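From: the list owner's spare account
To: Skillwood Home Swap and Mending List
Subject: Re: sending parcels overseas before the holidays - what are you all doing?
Date: 12th December

Hi all,

Sorry for the slow answer, I was away for most of the week and came back to 326 unread messages, most of them from this list (you are a talkative bunch and I love it). I'm going to quote the bit I'm answering because the thread has split into at least two other threads by now, one of which is about soup.

> I have four boxes to get to family overseas and every year I swear
> I'll start in November and every year I don't. Last time I used
> the counter service at Busero and it cost me more than what was
> inside the box. Does anyone pack their own and ship it cheaper?
> And how do you keep small things from getting crushed? I had a
> tin of cookies arrive as a tin of crumbs. Also, is wrapping paper
> a waste of time if customs might open it anyway? I'd love to hear
> from people who do a lot of this, because I'm clearly doing
> something wrong.

You're not doing much wrong! Cookies are just hard. I've been mailing holiday boxes to my side of the family for a long time now, and I've had my share of crumbs, plus one jar of plum jam that I would rather not talk about.

First, the money question. I stopped using the Busero counter a few years back for the same reason you're mad at them. The people there are perfectly nice, but you pay for the box, you pay for the tape, you pay for the paper they scrunch up, and then you pay for the postage. Now I pack at home and book the shipping online with Tevumo, and I drop everything off at their window behind the garden center. Their price goes by weight and by size, whichever comes out worse for you, so a big light box costs the same as a smaller heavy one. That was the thing I didn't get for ages. I used to send sweaters in these huge roomy boxes and wonder why it was so expensive. Now I roll the sweaters up tight, put them in a box that barely closes, and it's a whole lot cheaper.

My box this year was 2315 grams on the kitchen scale before tape. I know that because there's a jump in price not far above it and I took out a bag of walnuts to be safe. The walnuts are delicious, by the way.

Second, the crushing. What worked for me was to stop thinking about padding so much and think about the gaps. If things can slide, they will slide, all the way across the ocean. I lay the soft stuff flat on the bottom, then the boxed things standing up tight against each other like books, then soft stuff again on the top. Socks go into every hole that's left. Then I close the flaps and give it a good shake next to my ear. If I hear anything at all I open it up and add more socks. (My brother's kids have asked for fewer socks. They are getting socks.)

For cookies in particular, stack them in pairs, flat sides together, with wax paper between the pairs, and fill the tin right up to the lid. A half full tin is a crumb machine. And pick a tough cookie. Gingerbread travels, shortbread mostly travels, anything with meringue is a lost cause and I say that as someone who tried it two years in a row.

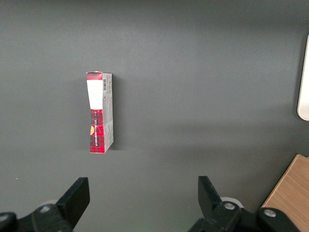 Wrapping paper is where I've really changed my mind. I used to wrap every single thing and tie ribbon on it, and then a relative sent me a photo of the parcel after inspection and it looked like raccoons had been in there. So these days I only wrap things that look dull. Plenty of packaging is nice enough to stand on its own, especially at this time of year when half the store goes red and plaid. A little upright carton like the one in the photo, with the red tartan over most of the front, already looks like a present to me, and I'd stick a bow on the top and call it done. For plain brown boxes I cut strips from last year's paper and make a band around the middle, so that whoever opens it can slide the band off and slide it back on again. It takes hardly any paper and it still feels like a gift.

If you do want the full wrapping experience, put the folded paper and some tape in the box and let somebody on the other end do it. My aunt does this for us and I think she secretly enjoys being in charge of it. She did once wrap my own gift and mail it back to me by mistake, but that's another story.

Third, and you didn't ask this, but please fill out the customs form properly! I was lazy about it for years and wrote "gifts" on every line. One year the box sat in some warehouse until almost February and my mother called me every few days to ask if I had really sent it. Now I write it out the long way - "knitted hat, wool, child's" and "cookies, baked, packaged" - and put an honest value on each one. It's boring and it takes a whole cup of coffee to get through, but I haven't had a box held since. Keep a copy too. I take a picture of the form with my phone before I hand it over, and I take one of the inside of the box as well, so if something goes missing I can show what was in there.

Check the rules for the country you're sending to before you pack food or anything in liquid form. I can't help much there, every place is different and they change it. Homemade food is a no in some places even when store-bought is fine. Perfume and nail polish are the ones that seem to trip people up the most, and lithium batteries, so look inside toys before you tape everything shut. I had to unpack a full box on the floor of the drop-off place one time on account of a singing reindeer. There was a line behind me. The reindeer sang.

On tape: get the wide kind and go around the seams in an H shape on both top and bottom. I like the Soltani paper tape, the one you don't have to wet, although it doesn't stick too well if your garage is freezing, so bring the box indoors first. I don't bother with string anymore, the drop-off window won't take it because it catches on things.

And write the address on a sheet of paper and put it inside, on top, before you close up. Both addresses, yours and theirs. If the label comes off, somebody has a chance of getting it to the right door. I also write it straight onto the cardboard in marker under where the label will go. Overkill maybe, but I sleep better.

As for timing, well, we're a bit late already, you and me both. I'd skip the slow service at this point and either pay up for the faster one or make your peace with a New Year box. I've done the New Year box! It's a good tradition if you tell people ahead of time. We mailed a card first with a silly drawing of the parcel on it, riding a whale, and the kids were thrilled, and then the real thing arrived in the middle of January when everyone was grumpy and needed it. My sister-in-law said it was nicer than having it all at once. I may do it on purpose next year, though I say the same thing about starting in November.

One more money thing. If you have four boxes going to the same town, see if you can make them into one or two. I used to send separate ones to each household so it would feel fair, and then I added it up and I could have bought a decent used couch. Now it all goes to one cousin's place and the others come by to pick theirs up, and they get a dinner out of it. Put each family's things in a labeled cloth bag inside the big box. Old pillowcases are great for this and count as padding too.

Somebody asked further up in the other thread whether the swap shelf still has flat boxes. It did when I looked, mostly the medium ones, and a bag of clean packing peanuts behind the door. Help yourselves, just please leave the long mirror box, I've promised it to someone.

Oh, and if anyone has a cookie that's both sturdy and not gingerbread, I would like the recipe. My family has been very polite about the gingerbread for many years now.

Happy packing, and let us know how the four boxes turn out!

--
Skillwood Home Swap and Mending List
451 members. To stop getting these messages, reply with "leave" in the subject line.
Please trim your quotes when you reply.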